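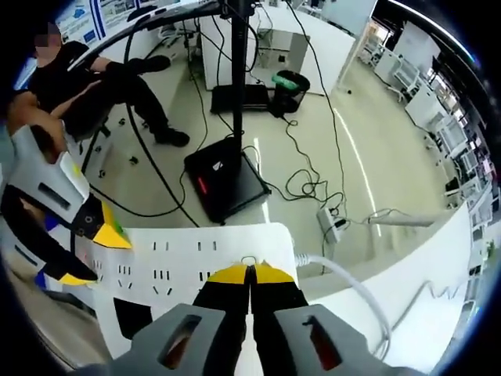 Workstation Power and Cabling — Progress Report

Submitted to: Tunstall, facilities grant office
Submitted by: Nulomlow, workspace services
Date: Dec 26, 2023

1. Scope of the period

The grant covers the replacement and relocation of power strips at shared work surfaces, the routing of their supply cables, and the clearing of floor cables in the open work area. Work began in May. This report covers the second half of the program and should be read with the cost sheet already on file.

The program calls for 300 power strips. At the close of the period, 89 remain to be placed. All remaining units are on hand and need no further purchase approval.

2. Power strips

The standard unit is a long white multi-outlet strip with a white cable. It is laid on the work surface, within reach of a seated user, and the cable leaves from one end. During the first half of the program strips were fixed under the surface. Users had to reach below to plug in chargers, and plugs were knocked out by knees and chair arms. The change to surface placement was agreed with your office in the last review and has been applied to all units placed since then.

The earlier under-surface units will be moved up as their areas come due. They are counted as placed and will not be counted a second time when moved.

Two points on placement are still open:

Position on the surface. A strip near the front edge is easy to reach but takes up working space. A strip at the back is out of the way, but short charger leads do not reach the user. Current practice is to let each area choose, then mark the position on the floor plan.

Fixing. Adhesive pads from Tunix were tried on a small number of strips. They held, but left a residue on white surfaces when a strip was lifted. Further use is on hold until a cleaner has been approved.

3. Cable routing

The supply cable is taken off the surface on the side nearest the floor outlet and led down. Where it follows the edge of the surface it is held with Clikik clips. A slack loop is left at the floor end so the surface can be shifted slightly without pulling the plug.

To date 3,309 feet of cable has been rerouted or removed. The larger part was unused cable left behind by earlier layouts. Live cables that could not be identified were labeled and left in place for the electrical contractor.

Monitor cables are outside the scope of the grant. Some of them hang free between the screen and the floor and cross the same space as the supply cables. We have routed around them where possible. A small extension of scope would allow both sets to be handled in one visit — this is raised again in section 6.

4. Floor area

Office chairs on casters are used throughout. A cable on the floor within the range of a chair wears at the point where the casters cross it, and three damaged cables were taken out of service in this period for that reason. Floor runs are now kept clear of chair positions. Where no other path exists, a low cover is fitted.

Freestanding poles on floor bases have been left where they stand. Moving them would affect equipment owned by other groups. The base is treated as a fixed obstacle on the plan, and cables go around it with enough clearance for cleaning.

5. Cost

Spending is within the approved amount. Clips and covers ran $1,000 over their line, owing to more floor covers than planned. The difference was met from the line for adhesive pads, most of which is unspent.

6. Next period

Place the remaining strips, starting with the areas that have the most floor cable.
Move the under-surface units to surface placement.
Complete the contractor visit for unidentified live cables.
Issue the revised floor plan.

Decisions requested from your office:

Approval to include monitor cables in the routing work, at no change to the total amount.
Approval of the transfer between cost lines described in section 5.
Confirmation that strips moved from under the surface need no separate electrical test — our reading of the grant terms is that the original test stands, but the wording is unclear.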